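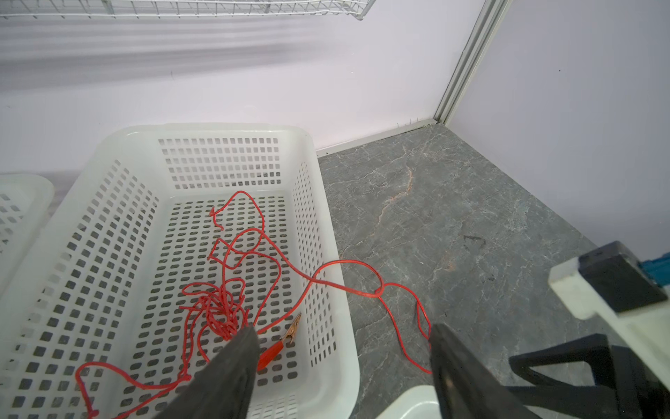
Kistau Plucked Strings
Release 2, 13/12/2023

Kistau is a set of 500 short recordings of single notes played on small plucked instruments. It was made for testing pitch trackers and tuner software. It contains no chords, no songs and no voice.

Contents

audio/ holds the recordings as mono WAV files, one note per file.
notes.csv has one row per recording.
instruments.csv has one row per instrument.
splits/ holds the train and test lists.
CHANGES.txt lists the edits made between releases.

Instruments

The set covers 5 instruments: a soprano ukulele, a tenor ukulele, a mandolin, a cavaquinho and a five-string banjo. Each contributes the same number of notes. The mandolin was played with a pick, the others with bare fingers. Paired mandolin strings were recorded together, so slight beating between the two strings is normal and has been left in.

Columns in notes.csv

file: name of the WAV file
instrument_id: key into instruments.csv
string: string number, counted from the floor side when the instrument is held right-handed
fret: 0 for an open string
target_hz: pitch in equal temperament, A4 = 440
measured_hz: pitch measured over the steady part of the note
onset_s: start of the note in seconds
damped: 1 if the player stopped the string by hand, otherwise 0

An empty measured_hz field means that the note died away too fast to measure. Do not read it as zero.

Recording

Notes were recorded in a carpeted practice room in Vuseck with one microphone facing the sound hole, or the head in the case of the banjo. Tuning was checked before each string. No noise reduction, equalization or compression was applied. Levels were not matched across instruments, and the banjo files are noticeably louder than the rest.

Splits

The lists are divided by string and fret, so the same position never appears in both train and test for a given instrument. Scores from release 1 used a random split and should not be compared with scores from this one.

Known problems

Fret noise can be heard on many high cavaquinho notes.
Onset times were marked by hand by 2 listeners. Where they disagreed, the earlier mark was kept.
Wound strings are found only on the tenor ukulele and the mandolin.

Tools

The Liapis reader loads the CSV files directly. Zemon users need to rename target_hz to f0 first.

Corrections to the onset marks are planned for January.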